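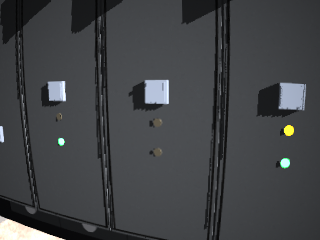 # Storage and the Shared Office: An Interview with Gisela Meinecke

Gisela Meinecke has been Head of Workplace Services at Mahuika since the organisation moved its staff to the Sevton building. She spoke to the staff bulletin in April, when the second stage of the furniture programme was drawing to a close.

The programme began with a survey of what staff kept at their desks. Of the 419 people who replied, most said that they held paper records which they had not opened in the past year. Mrs Meinecke was not surprised by the result, although she was careful not to blame staff for it.

"People keep what they have been told to keep," she said. "Our guidance on records was written for the old offices, where every room had its own cupboards. We moved the people and left the guidance as it was."

New guidance was issued before any furniture was ordered. Each department was asked to name one person to decide which papers should be retained on site, which should go to the archive and which could be destroyed. The archive received 1174 boxes as a result — a figure that Mrs Meinecke describes as higher than her team had planned for. Additional shelving had to be hired at short notice.

The supply contract was awarded to Clulteck, with Mikumo appointed to advise on the layout of the floors. Staff were shown sample units in the ground floor meeting room and were invited to leave written comments. Many of these concerned noise.

"We had not given noise enough weight," Mrs Meinecke said. "In a closed room a drawer can be shut with some force and it troubles only the person who shut it. On an open floor it is heard by everyone. We went back to the supplier and asked for a softer closing action, and that delayed the order."

A total of 400 lockers has now been installed on the upper floors. They are assigned by department, and staff who work on site for part of the week may share a locker with a colleague if both agree in writing. Mrs Meinecke accepts that the arrangement has not pleased everyone.

"Some colleagues had the same desk for many years and feel the loss of it. I understand that. I would ask them to tell us what they are missing in practical terms, as there is often something we can do."

Among the changes made so far are coat rails beside the stairs on Floor 2 and a lower row of lockers for those who find the upper doors hard to reach. Requests for either should be sent to the Workplace Services desk, which is open until 4 p.m.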